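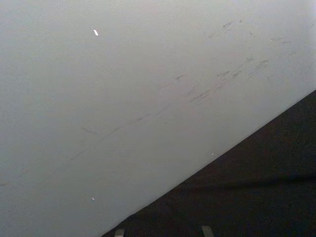

December, 6:40 a.m.

Arm 5 stopped again overnight. Protective stop, joint 4 torque over limit, cycle 2668. Thoa Phùng was on the late shift and left it where it stood, with a note on the pendant saying not to jog. Good. Last time someone backed it off before I got in and we lost the pose.

Pulled the log first. The torque on joint 4 starts climbing well before the trip, in small bumps, one per cycle, all on the approach move. So it had been touching the panel for a long while before it touched hard enough to stop. The limit is set for a collision and a light drag never gets near it. Scuffs run in one main band, more or less parallel to the panel edge, heavier toward one end. There are a few strays higher up that I can't match to any move in the program.

Checked the tool offset against the sheet. Sheet says 170 mm from the flange. Controller had the value from the old fingers. Nghĩa La changed the fingers in the Siswood cell and the same program was copied over to ours, offset and all. He was decent about it on the phone. The copy step is in the procedure, the offset check is not.

That accounts for the approach. It does not account for the drift in the log, which gets worse after cycle 700. Two candidates: the fixture is creeping, or joint 4 is losing its zero. Put the indicator on the fixture and leaned on it. No movement I would believe. Ran joint 4 back to its witness mark ten times and it came up short on three of them, always in the same direction. Leaning toward the encoder coupling, but I want it open on the bench before I write that down anywhere official.

Paavo Saarela wanted to know if we could fix the offset and run until the part comes. I said no. With the zero moving, the safety planes move with it, and the plane on the aisle side is the one Delali Akpalu walks past with the cart. He asked for it in writing -- sent it at 9:15.

Locked out at the disconnect, my tag. Woo has a coupling kit in stock at the Stodville counter. Nga Lương is picking it up this afternoon along with the belts.

To do: correct the offset and save under a new name. Add the check to the copy procedure. Ask if the drag can be caught with a lower force window on the approach only. Wipe one scuff with alcohol and see whether it is finger material or the panel finish gone.

Zero marks on the other arms tomorrow, before start-up.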